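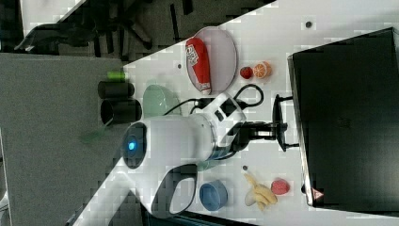
The kitchen table build at Dovden: one arm, some dishes and a lot of toy groceries.

Tips from the Robot Corner: Setting Up a Practice Kitchen

Updated February 11, 2022

We love this table! It started as a plain white top and a box of play food, and now it's the first thing people wander over to when they visit the workshop. If you have a small arm at home (or a share in one, like we do) and you want it to do something more fun than stack blocks, a pretend kitchen is a great way to go. These are the tips that came out of our own build, in no special order, mostly things we wish we'd written on the wall at the start.

Start with a light tabletop. White makes colored items easy to pick out, for the software and for you, and it shows every crumb, so wipe it down before a session. Plain dish soap and a damp cloth is plenty. If there are holes in the top, leave them and learn where they are. We measure from ours when we put things back.

Leave yourself more gaps than you'd think. A bowl that sits an inch from another bowl is fine for human hands and miserable for a gripper coming in at an angle. Ketchup on the plate, fruit off to one side, bowls on the other: that kind of spacing gives the arm room to come in and back out again, and you can always crowd things up later when it's doing well.

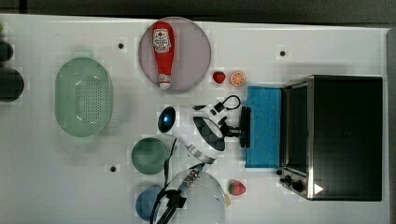
PROPS AND PLAY FOOD

Raid the toy bin first. Play fruit is cheap and it comes in wonderful colors, and if a strawberry gets flung across the room you just go and get it. We spent 23 dollars on our first batch and still use nearly all of it.

Mix your shapes. Round things roll, flat things hide their edges, and a sponge is a lovely beginner's object because it gives a little when you squeeze. Bowls and colanders are harder than they look, so save the rims for week two.

Soft items need a light touch on the close setting. In Pudilard (the control program our group settled on, after a lot of friendly arguing) we keep grip force at 80 for hard plastic and go down from there for anything squashy. Write your numbers on masking tape and stick it to the monitor. You will forget them otherwise, I promise.

Put the props away in the same box every time, with a list taped inside the lid. A missing orange half can eat a whole evening.

Real appliances are fair game too, as long as they stay unplugged. Check the cord yourself before anybody powers up the arm.

If an item is long and narrow at one end, try it at a slant a few times before you try it square on. A squeeze bottle lying across a plate is my favorite test of all. The fat end and the neck want completely different openings, the plate rim gets in the way of your fingertips, and when you finally get a clean lift you'll want to run around the room!
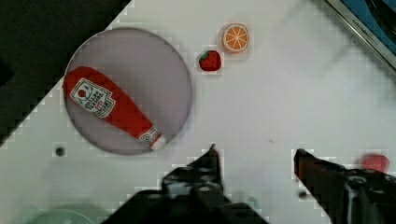 Looking After the Wrist Camera

Clean the lens with a dry microfiber cloth, the kind sold for glasses. No window spray.

Tighten the mount, then run the arm through its full reach by hand and tighten it again. Our mount is a printed bracket from the Firneo plans, 949 minutes on the printer and worth every one of them. We printed a spare the same week.

Route cables with slack. Leave a loop big enough that the wrist can turn all the way without pulling, and hold it with soft ties. We like the reusable Agbeko ones, but strips of old bicycle tube work nicely too.

Keep a fingertip or two in view. It feels like wasted picture, but seeing the fingers and the object together is what lets you judge the last half inch.
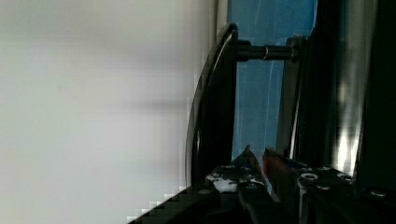
Shiny surfaces are the sneaky part of any kitchen build, and I'd plan for them before you hang a single lamp. Bare bulbs are the worst, so bounce your light off the ceiling or clip a sheet of baking parchment in front of it, well away from anything hot. Then bring the wrist in close and look at what the camera is getting. A tall silvery streak like the one on the dark metal at the right is the sort of thing to watch for, and it's worth moving the lamp a foot and looking again before you touch any settings. Matte tape on the brightest edges helps as well. Do your close-up check with the fingers nearly shut, as they are there, and again with them wide open, and save both pictures with the date so you can compare after the next rearrangement.

A Few Odds and Ends

Keep a paper log. Ours is a spiral notebook on a string, and the latest entry is practice grab number 3612, with a smiley face next to it.

Go over the screws on the gripper at the start of each session. A short hex key on a magnet beside the table saves a lot of walking.

Keep the stop button on the same side every time, and show new people where it is before you show them anything else.

Store the bowls nested, with a paper towel between them if the colors rub off.

We're trying a dish rack in February. Bring spare cups if you have any, the lighter the better!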